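Dieser Datensatz enthält Beobachtungen von Igeln in Gärten und auf kleinen Grünflächen in Flillside. Er ist aus einem Nachbarschaftsprojekt entstanden und wird von Tormod Isaksson gepflegt. Fragen und Korrekturen bitte als Issue in diesem Repository.

# Igel in Flillside - Beobachtungsdaten

**Version:** 5
**Stand:** November
**Format:** CSV, UTF-8, Trennzeichen Semikolon

## Inhalt

| Datei | Beschreibung |
|---|---|
| `beobachtungen.csv` | 804 Einträge, ein Eintrag pro Beobachtung |
| `gaerten.csv` | Merkmale der beteiligten Gärten |
| `durchgaenge.csv` | Lage und Zustand der Zaundurchgänge |
| `korrekturen.md` | Liste der Änderungen seit der ersten Version |

Die Gärten haben Codes anstelle von Adressen. Der Code beginnt mit dem Ortsteil (`JO` für Jostier, `SU` für Sundqvist, `PL` für Plumier), danach folgt eine laufende Nummer. Wer seinen eigenen Garten sucht und den Code vergessen hat, kann mir schreiben.

## Wie die Daten gesammelt wurden

Die meisten Meldungen kamen über ein Formular auf Papier, das in der Bibliothek von Flillside auslag. Später gab es auch ein Formular im Internet. Beide fragen das Gleiche: Uhrzeit, Ort im Garten, Größe des Tieres, Verhalten und ob Futter oder Wasser bereitstand. Im Ortsteil Jostier wurden zusätzlich Spurentunnel benutzt. Das sind flache Kästen mit einem Stempelkissen und einem Blatt Papier, auf dem der Igel seine Abdrücke hinterlässt.

Die Abdrücke habe ich selbst bestimmt. Wenn ich nicht sicher war, steht in der Spalte `sicherheit` der Wert `2`. Bei `3` handelt es sich vielleicht um eine Ratte oder um ein junges Eichhörnchen, und diese Zeilen sollte man für Auswertungen lieber weglassen.

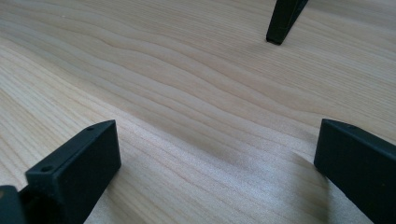 *Holzfläche mit gewellter Maserung.*

## Spalten in `beobachtungen.csv`

- `id` - laufende Nummer, wird nach einer Löschung nicht neu vergeben
- `garten` - Code des Gartens
- `monat` - Monat als Zahl
- `uhrzeit` - Format `HH:MM`, leer bei Spurentunneln
- `groesse` - `klein`, `mittel`, `gross` oder leer
- `verhalten` - freier Text, meistens kurz
- `wasser` - `ja` / `nein`
- `futter` - `ja` / `nein`, die Art des Futters steht in `bemerkung`
- `quelle` - `papier`, `web` oder `tunnel`
- `sicherheit` - `1` bis `3`

Im freien Text habe ich nur Namen und Hausnummern entfernt. Die Rechtschreibung blieb so, wie sie gemeldet wurde. Deshalb findet man zum Beispiel »schmatzt«, »schmazt« und »schmatzen« nebeneinander.

## Bekannte Probleme

Gärten mit Futterstelle sind zu stark vertreten. Wer füttert, der schaut auch öfter hinaus, und so entstehen mehr Meldungen. Man darf aus den Daten also nicht schließen, dass in Plumier weniger Igel leben als in Jostier.

Die Uhrzeiten aus dem Papierformular sind oft gerundet, besonders auf 22:00. Außerdem ist bei der Umstellung auf die Winterzeit nicht immer klar, welche Zeit gemeint war. Ich habe hier nichts umgerechnet.

Die Größe ist eine Schätzung im Dunkeln und sollte nicht als Messung benutzt werden. Gewichte wurden nicht erhoben, denn wir wollten, dass die Tiere in Ruhe gelassen werden.

Doppelte Meldungen aus benachbarten Gärten sind noch enthalten - ein Igel kann in derselben Nacht durch mehrere Gärten laufen.

## Daten einlesen

```python
import pandas as pd

df = pd.read_csv("beobachtungen.csv", sep=";", dtype={"garten": str})
df = df[df["sicherheit"] < 3]
```

## Mitmachen

Neue Meldungen sind willkommen, auch einzelne. Bitte keine Fotos mit erkennbaren Personen oder Hausnummern schicken. Für den Garten selbst gilt weiterhin, was schon auf dem Formular stand:

- Laubhaufen im Herbst liegen lassen und bis zum Frühling nicht umsetzen
- eine flache Schale mit Wasser hinstellen, keine Milch
- Mähroboter nur am Tag fahren lassen
- Durchgänge im Zaun mit den Nachbarn absprechen und danach melden

Ein verletzter Igel gehört nicht in diesen Datensatz, sondern zuerst zur Tierarztpraxis oder zu einer Igelstation.

## Lizenz

CC BY 4.0. Als Quelle bitte »Igel in Flillside, Version 5, T. Isaksson« angeben.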